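Benmont Hall: yearly electrics and fire walk-round
Date of check: 18/02/2019
Next one due: November, before the heaters get their winter hammering

Right, same form as last year with my comments under each line. I've put OK, WATCH or FIX against everything so you can skim it if you're in a hurry. Anything marked FIX needs doing before the hall is let out again.

MAIN ENTRANCE AND LOBBY

Front doors open fully from inside without a key: OK
Bit stiff on the left one but it goes. I gave the bolt a squirt of oil while I was there.

Emergency light over door: FIX
Dead as a doornail when I pressed the test button. The one in the corridor came on straight away, so I think this is just the battery. Same model as the Handville ones if anybody has a spare lying about.

Mat flat and not curling: WATCH
It's curling. Only at the corner, but I caught my toe on it twice!

MAIN HALL

Fire exits clear: FIX
Stacked chairs in front of the garden side exit AGAIN. I moved 17 of them on my own and my back would like a word with whoever put them there. Please, please use the chair store.

Extinguishers in place, pins in, gauge in the green: OK
Both fine. The tag on the water one is getting hard to read so I've written over it in pen.

Sockets and faceplates: WATCH
Hairline crack on the double by the stage. Nothing showing through, but I've put tape over it and a note saying don't use. The rest are sound.

Extension leads: FIX
Found a four-way plugged into another four-way behind the piano (you know who you are). One lead per socket, fully unwound if it's on a reel. I've taken the second one away and it's in the cupboard.

KITCHEN

Urn, kettle and toaster leads: OK
Crumb tray emptied too, and it needed it.

Portable heater: FIX
This is the old Konance one, rated at 2,000 watts, and the plug had a brown mark round the live pin. I've cut the plug off so it can't be used and I'd rather we binned it. The smaller 1,000 watt one is fine and perfectly good for a room that size.

Fire blanket: OK
On its hook, tabs hanging down where you can grab them.

First aid box: WATCH
Plasters low, eye wash out of date. I'll pick some up.

OFFICE AND BACK ROOM

Smoke alarm: OK
Very loud. Sorry to the toddler group.

Paper kept off the radiator: WATCH
Better than last time, still a pile of old hire forms on top. Can these go?

Computer unplugged at the wall before the case comes off: OK
Check the fan and vents for fluff as well, and keep the screws in a saucer or they vanish.

OUTSIDE

Meter cupboard locked: OK
Kyriakidis have the other key for readings.

Path lights: WATCH
Out of 5, the one nearest the bins flickers. Could be the damp.

Altogether it took me roughly a morning, with a tea stop. Fixes first please, then give me a shout and I'll come back and sign them off.

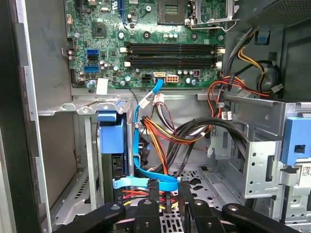
Office PC with the case open, both memory slots empty.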